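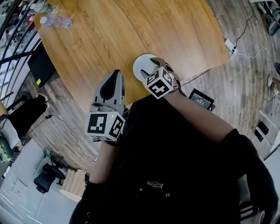 Product Review: Pisiline Table Oil 3314

Prepared by the Furnishings Office, Hailu Center for Adult Learning
Reviewer: Mihret Ayele
Workroom assessment: Mulugeta Berhe

Purpose of the review

The Furnishings Office looks after the tables, benches, and shelving in the teaching rooms, the reading room, and the staff kitchen. Most of the tables are solid wood and were bought secondhand over many years, so their surfaces vary a great deal. A few still carry a hard varnish. The majority have been oiled at one time or another, and for those the Office has until now used Pisiline 3025, the maker's older general wood oil.

In the spring our supplier, Muris, informed us that 3025 would be kept in its range only while stock lasted and offered 3314 as a replacement. The maker describes 3314 as a table oil for indoor use, with a thinner body and a shorter drying time. The Office bought one can at the ordinary price and used it on working furniture for a full term before writing this review. No sample or discount was accepted.

What is supplied

The oil comes in a metal can with a screw cap and a pull-up pouring spout. A folded instruction sheet is tucked under the handle. No cloth or applicator is included, and the sheet asks for a lint-free cotton cloth. Old bed linen, washed several times without fabric softener, served well and left no fibers behind.

The spout deserves some criticism. It pours cleanly when the can is full but dribbles down the side once the level drops, and the dribble finds its way under the base. We recommend standing the can on a tray or a piece of scrap board at all times. Staff who had used 3025 will remember the wide neck on that can, which was easier to wipe and easier to close.

Preparation

The instructions call for a clean, dry, bare or previously oiled surface. They are brief on the subject of old wax, and this caused our only real failure. A side table in the reading room had been polished with a household wax at some point before it came to us. The oil sat on top in small beads and stayed tacky overnight. It had to be taken off with mineral spirits, and the top was then sanded and oiled again from the beginning. The second attempt was satisfactory. Any table of unknown history should be tested first with a few drops in an inconspicuous place, such as the underside of the top near a leg.

For tables known to have been oiled before, a light rub with a fine abrasive pad was enough. Pen marks, glue, and the gray rings left by cups should be dealt with before oiling. The oil darkens the wood around a mark and makes it harder to remove later.

Application

The method is familiar. A small amount is poured on the cloth, worked into the surface along the grain, left for a short time, and the excess wiped away with a second cloth. Because 3314 is thinner than 3025, it spreads a long way, and there is a temptation to use too much. Mr. Berhe's advice is to pour half of what seems necessary and then to go back over the dry patches.

End grain drinks the oil quickly and may need a further pass while the rest of the top is still wet. Edges should be wiped last. We found that drips collected along the lower edge of thicker tops and hardened there if they were missed, leaving small bumps that could be felt with the fingers. They came off with a plastic scraper.

The maker suggests 2 coats for a table that has been oiled before and 5 for bare wood. The first figure is sound. The second seems generous to us. On a stripped bench top in the staff kitchen, the final coat made no difference that any of us could detect, and most of it was wiped straight back off. Offices with limited time may reasonably stop one coat short and look at the result the next morning.

Drying and odor

Drying time is the strongest argument for changing to 3314. Tables oiled after the last evening class could be used with care the following afternoon, provided that the windows had been left open a little. With 3025 a room had to be closed for longer, and bookings had to be moved. Full hardening still takes several days. During that period we kept books, paper, and table coverings off the tops and asked tutors not to leave cups standing.

The odor is milder than that of the older oil but should not be called faint. It was strongest in the small interview room, which has no opening window, and a visitor remarked on it well after the surface had dried. We would not use the product in that room again during term. In the larger rooms no complaints were received.

Appearance

The finish is a low sheen, a little warmer than untreated wood. On pale timber it gives a slight yellow tone. On darker tables the change is more marked, and faded areas near the windows came closer to the color of the rest, although the difference did not disappear. Ms. Ayele preferred the result to that of 3025, which tended to leave shiny patches where it had not been wiped evenly.

Readers hoping for a glossy or perfectly uniform surface should look elsewhere. The oil does not fill scratches. It makes shallow ones less visible and leaves deep ones as they were, and in one case it drew attention to an old saw cut that had previously been pale and easy to miss.

Performance in use

The treated tables were used for language classes, sewing, bookkeeping, exam preparation, and a good deal of eating. Water left for the length of a class could be wiped away without a mark. Water left overnight under a plant pot produced a dull ring, which faded after a dab of oil and some rubbing. Coffee and tea behaved in much the same way. Turmeric stained, as it does nearly everything.

Etenesh Gidey, who teaches the sewing course, reported that fabric slid over the treated tops easily and that no oil transferred to white cotton once the surface had hardened. She did ask that the tables be left a day longer than the instructions state before any light cloth is laid on them, and the Office has adopted that practice.

Resistance to scuffing is moderate. Metal objects dragged across the surface leave lines, and the area in front of each chair loses its sheen first, where sleeves and forearms rest. The advantage over varnish is that a worn patch can be treated alone. A small quantity of oil on a cloth, rubbed in and wiped off, blends with the surrounding finish by the next day. Several such repairs were carried out during the term by staff with no previous experience, and none of them is visible now.

Heat was not tested deliberately. A pan set down in the staff kitchen left a white mark that has resisted all treatment so far. Trivets have been placed in the drawer beside the stove.

Comparison with other finishes

Before choosing 3314 the Office also considered a hard wax oil sold by Otell, which is in use at another site. Liya Dinsa of that site kindly showed us the tables in her care. The Otell finish resists scuffs better and has a firmer feel under the hand. It is also slower to apply, and repairs to single patches showed as slightly different squares when viewed against the light. For a counter or a shop display it may well be the better choice. For classroom tables that need frequent small repairs, we prefer an oil that can be touched up quickly.

Against its own predecessor, 3314 is easier to spread, faster to dry, and more even in appearance. It is less durable at the edges, where 3025 seemed to build up a thicker layer – a difference that appeared toward the end of term and may become more noticeable over a year.

Safety and storage

Cloths soaked in drying oils can heat up and catch fire if they are left folded or in a pile. The warning is printed on the can in small type and deserves more prominence. All used cloths must be laid flat outdoors to dry or placed in a sealed metal container filled with water before disposal. Under no circumstances should they go into the indoor trash bins. Yabsira Zeleke has posted this instruction inside the door of the supply cupboard.

The can should be closed firmly after use. A skin formed on the remaining oil when the cap had been left loose, and it had to be strained before the next job. Gloves are advisable, mainly for comfort.

Recommendation

The Furnishings Office recommends Pisiline Table Oil 3314 for previously oiled tables in the teaching rooms and the reading room. It is not recommended for the interview room, for waxed furniture that has not been fully stripped, or for the surface beside the staff kitchen stove. Remaining cans of 3025 will be kept for benches and outdoor seating until they are used up.

Requests to have a table treated should be sent to the Office before the end of May, with the room name and a note of any evening bookings. Tables must be cleared by the requesting department on the day of the work.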